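Kategorie: Justiz & Polizei, Besuche

Tag der offenen Tür bei der Kriminalpolizei Zistgate

2025-08-05 – Unsere Gruppe bestand aus 12 Personen, und wir wurden von der Kommissarin Noelia Vallejo empfangen. Sie erklärte uns, wie man Fingerabdrücke sichert und warum ein Fall vom Mai noch offen ist. Namen nannte sie keine. Im Archiv liegen über 207 alte Akten, die man leider nicht öffnen durfte. Aitana Cantero fragte nach der Arbeit mit Zeugen, und die Antwort dauerte 27 Minuten – für mich der beste Teil des Besuches.

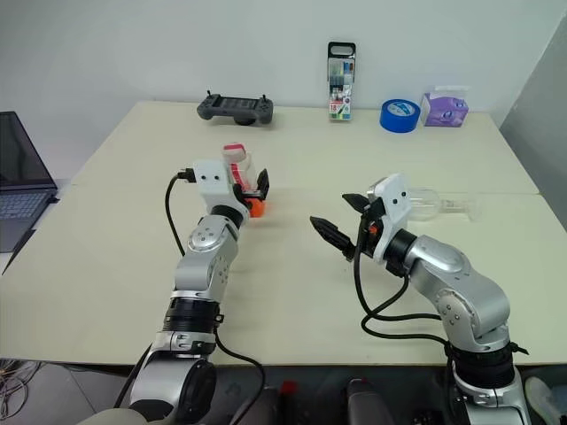 Anmeldung für den nächsten Besuch

Bitte schreiben Sie an Macarena Nieto.

Diese Seite verwendet Cookies. Einverstanden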